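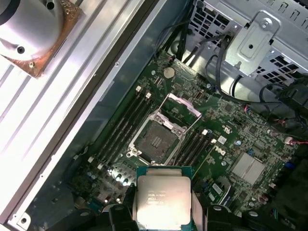
Evaristo Zanetti wrote to us that his mother had not sung in church for years, and that on the last night of the Nullanby meetings she sang until she was hoarse. He asked us to pass his thanks on to everyone who gave. So, thank you! We wanted you to hear that before anything else in this report.

Your gift has carried the work through another season, and we have a lot to tell you. The Nullanby outreach ran for four nights in July, in the open field behind the school. We had planned for 600 people over the whole week and ran out of benches on the second night. The local pastors counted 1,171 in attendance by the end (many of them came back night after night, so some are in there more than once). People sat on mats, on the wall, on the backs of trucks. The teaching was from Ephesians, a chapter a night with a little skipping, and the questions afterward often went on past 10 p.m.

We prayed with many families. Several couples asked for help with their marriages, and the pastors are visiting them at home. Please keep them in your prayers, as these visits are slow and tiring and very worthwhile.

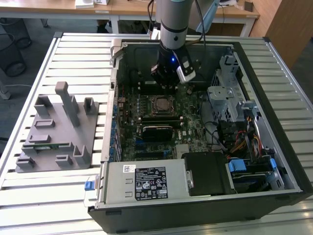
Bibles and study groups

We handed out 100 Bibles in the local language, all of them paid for from your grant. We could easily have given away more. Each one went to a person who had joined a study group, and the groups meet in homes in Nullanby, Malatis and Sketel. The Malatis group has outgrown its front room and moved out under the trees. Sketel is smaller and has had a hard few months, with two funerals in one family, but they have kept meeting and kept praying for each other. We came away from our visit there very encouraged.

Marty has been leading the young people's evening and it is going so well! They are reading through Mark together and acting out parts of it, with plenty of shouting during the storm on the lake. Three of them have asked to be baptized. 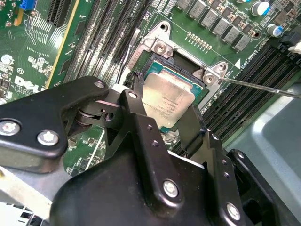

Reading time: 2 minutes

What comes next

We are asking you to consider renewing the grant for another year. The biggest need is transport. The road to Sketel washes out when it rains, and our leaders have been walking the last stretch, which means they can't carry much with them. After that we would like to order more Bibles and run a training week for the study group leaders in Malatis, where the church has offered us its hall and its kitchen for free.

The receipts for benches, lighting, printing and fuel are attached. The lighting came in under budget and we put the difference toward food for the visiting choir.

Please pray for the baptisms, for the families in Sketel, and for dry weather. We would love to have one of you come and see the groups for yourself. There is always a bed and there is always rice.

With love and thanks from all of us on the team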